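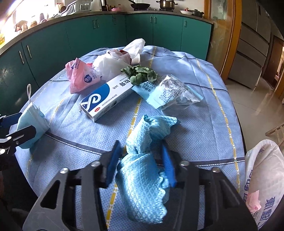
Mansa Appiah asked after the last session why a pharmacist in one country will hand over a painkiller without a word when the same tablet needs a doctor's signature across the border. She had expected the chemistry to settle it. These notes start from her question.

Week 7: Who may sell a medicine

Reading: Ostrowski, course pack, chapter 11. Skip the appendix.

1. The basic split

Most countries sort medicines into those sold only on prescription and those sold without one. The second group is usually called over-the-counter, or OTC. Some countries divide it again. In China, for instance, OTC medicines come in two classes, marked with a red label or a green one. Red-label products are sold in pharmacies. Green-label products may also be sold in other approved shops.

The United States has no general third class kept behind the counter, although pseudoephedrine is handled that way under a separate law. The United Kingdom has three: prescription only, pharmacy, and general sales list.

2. What regulators look at

Can a person recognize the problem without a doctor? Heartburn, yes. High blood pressure, no.
How far apart are the useful dose and the harmful one?
Does the drug mix badly with other common drugs?
Could it hide the signs of something serious?
Is it open to misuse?

Pack size matters too. The same substance can be OTC in a small pack and prescription only in a large one — acetaminophen in the UK is the usual case. Strength works the same way. Ibuprofen is sold OTC in the US at 200 mg, and the higher strengths need a prescription.

3. Switching

A drug can move from prescription to OTC after some years on the market. The maker normally applies and has to show that buyers can follow the label unaided. Moves in the other direction happen as well, usually after safety reports.

Who pays also changes. Many insurance plans stop covering a drug once it is OTC, so a switch can raise the cost for patients who use it every day. We will come back to this with the Colitz case.

For next time

Write one page on a switch of your choice. Weronika Gajewski and Kacper Zawadzka present first. Essay drafts are due February 9, 2024, on paper, in the box outside room 225.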